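The Case for Sorting Electrical Fittings by Job

Most small workshops store electrical fittings by type. Switches go in one drawer, sockets in the next, enclosures on a high shelf because they are bulky, and anything with a cord attached ends up on a hook. The method is easy to explain and easy to audit. I used it for 18 years and I now think it is the wrong default for anyone who does repair and small installation work.

The argument for sorting by type is an argument about stock. If the question is how many single switches remain, one drawer answers it. A wholesaler needs that answer every hour of the day. A two-person shop needs it when reordering, and in our case that means once in January and again before the summer closure. Between those dates the question is a different one: is everything for the next job present, and does it fit together?

Type drawers answer that second question badly. A switch plate in a drawer of switch plates looks correct. Its faults appear when it is placed next to the socket plate it will share a wall with, and the white turns out to be a different white, or the corner radius is different, or one face is glossy and the other matte. I have driven back from a site in Pistley for exactly this reason, a round trip of 50 miles for a plate that cost less than the fuel.

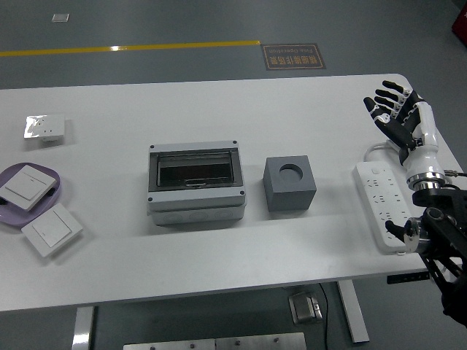
Laying out is the step I would put in place of the drawer. Everything for the job goes on one flat surface before any of it goes in a bag. The surface should be plain and light, and large enough that parts do not have to be stacked. Small items get a shallow tray, and the tray will overflow, as the lavender one has here, with one wall switch lying inside it and a second resting partly over the rim. I do not regard this as untidy. The two rocker faces can be compared at a glance, the socket panel is at the back of the same table, and the distribution box stands in the center with its window and its row of round knockouts in plain view. Cable entry can be planned from that position. It cannot be planned from a closed carton on a shelf.

Roos Verstraete, with whom I shared a bench for several years, holds the opposite view and has held it firmly. Her objection is that a laid-out job occupies a table, and a table is the most expensive storage in the building. She is correct about the cost. Our main bench was the only clear surface we had, and a job left on it overnight displaced the next morning's work. My answer is that the layout should be brief. It is a check, and once the check is done the parts go into a single labeled bin for that job.

The bins we settled on are the Huline stacking type, gray, open at the front. Any bin will do if it holds an enclosure and a power strip without bending the cord sharply at the strip end. The label carries the address and the circuit list. It does not carry a parts list. Nobuhle Fourie tried parts lists on her own bins and found that people read the list and stopped looking inside.

Loose spares remain the weak point. Blanking plugs, lid screws and short lengths of rail belong to no job in particular, and I still keep those by type, in up to 400 small compartments, most of which I could not identify without opening them.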